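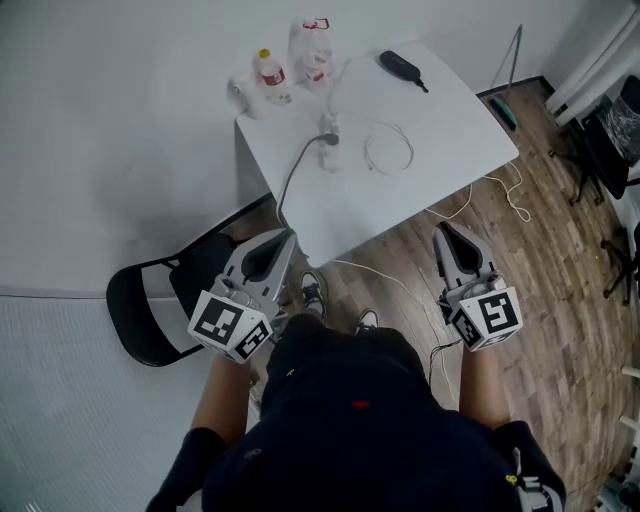
Setting Up a Free-Jumping Lane for Young Horses

Updated June 5, 2026

These notes cover the layout of a three-fence free-jumping lane in a rectangular indoor or fenced outdoor arena. The layout is the one used at Bollbridge for warmblood three-year-olds being prepared for the February inspections. It suits horses that already lead, stop and turn in hand and have been loose in the arena at least twice before.

Check the requirements of your own studbook before copying any distance. Inspection lanes differ slightly, and a horse prepared on one spacing should see the official spacing at least once before the day.

Equipment

Uprights with safety cups, enough for three fences
Poles, all of one length, for the fences and ground lines
Lane tape or rope, white, at least 40 mm wide, with free-standing posts
A steel or fibreglass tape measure
Chalk or spray marker suited to the arena surface
Tendon boots or open-front boots for the horse
A headcollar with the lead rope passed through the ring, not clipped

The Zidero plastic uprights are light enough for one person to shift and have held up well outdoors. Their bases slide on waxed sand if a horse hits a rail hard, so mark the base positions and recheck them after every knock.

Positioning the lane

1. Choose a long side that leads towards the arena entrance or towards other horses. Most youngsters travel more freely in that direction.

2. Set the inner barrier parallel to the wall. Clear width between wall and barrier is 3,000 mm. Wider than this, the horse drifts and starts jumping at an angle. Narrower, and it brushes the wall on landing.

3. Fit the inner barrier with two lines of tape. The lower line runs at 500 mm and the upper line at 1,000 mm or a little higher. Use a second upper line for big horses. Never use wire, and never leave electric tape connected to an energiser.

4. Leave a clear run of roughly 14 metres from the corner to the first fence. In a short arena the lane can start closer to the corner, but the first fence must then stay as a small cross.

5. Close off the exit end with a funnel that brings the horse onto a wide curve. A horse that lands facing a solid barrier will learn to back off the last fence.

Setting the distances

Measure along the centre of the lane, from the landing side of one fence to the take-off side of the next.

Placing pole to fence one: 2.5 m for a horse arriving in trot
Fence one to fence two: 6.5 m, one canter stride
Fence two to fence three: 7 m, one canter stride

These are starting values. With fence two kept under 60 cm, the first distance can be shortened by 20 cm for a small-striding horse. Adjust in steps of 10 cm and let the horse through twice before adjusting again. A single awkward jump is not enough information.

Fence one is a cross-rail and remains a cross-rail for the whole session. Fence two is a low vertical. Fence three begins as a pole on the ground, becomes a vertical, and ends as an ascending oxer with the front rail lower than the back. Use a single pole on the back element, in safety cups. Do not build a square oxer in a first or second session.

Running the session

Three handlers are the practical minimum: one to lead to the corner and release, one halfway down the inner barrier, one at the exit. Each wears a helmet, gloves and closed boots. The handler at mid-lane carries a lunge whip pointed at the ground behind the horse and raises it only if the horse stops.

Lead the horse through in both directions with all poles on the ground. Let it look at the tape. Then release it at the corner in trot, with nothing raised except the cross.

Build up as follows:

Pass 1 and 2: cross-rail, remaining poles on the ground
Pass 3 and 4: cross-rail, vertical at 50 cm
Pass 5 and 6: cross-rail, vertical, second vertical at 70 cm
Pass 7 and 8: cross-rail, vertical, small ascending oxer

Catch the horse after each pass and walk it back outside the lane. Do not let it loop round and enter by itself, as the approach speed climbs each time. Eight passes is a full session. Stop at six if the last one was calm and straight.

Kastik, a narrow chestnut gelding that came through Bollbridge last season, needed five sessions before the oxer went above 80 cm. He jumped to the left from the first day. Bringing the inner barrier in slightly at fence two and laying a guide pole on the landing side straightened him; raising the fences had made it worse.
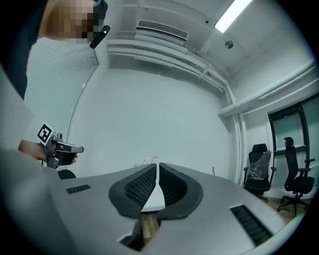
A reader's comment on the previous version disagreed with the placing pole, saying that sharp horses try to jump the pole and the cross together and that a canter approach with no pole had been safer on their property. The point is fair for horses that rush. If the pole is removed, lengthen the run-in and start with the cross at its lowest setting. For horses that hesitate, the pole still gives a more regular take-off point and we continue to use it.

Common faults

Horse stops at fence one. Return all poles to the ground and lead through again. Check for a band of sunlight across the lane.

Horse gets too close to fence three. The distance is short for its stride or it is gaining speed. Add 10 cm first. If the problem continues, shorten the run-in.

Horse adds a stride between two and three. Lower both fences. Do not chase it.

Horse rubs the wall. The inner barrier has moved, or the wall side has no ground-line marker. Remeasure.

Rails rolling in the cups. The Shehu flat cups drop a rail with very little contact and are best kept for the back pole of the oxer. Standard cups are adequate elsewhere.

After the session

Remove the boots and check the legs for grit and rubs. Walk the horse until breathing is normal. Record the distances, the final heights and the number of passes. Leave at least six days before the next session, and fill with hand walking, lunging on a large circle or ordinary turnout. Take the tape down the same day; loose horses turned out in the arena overnight will find it.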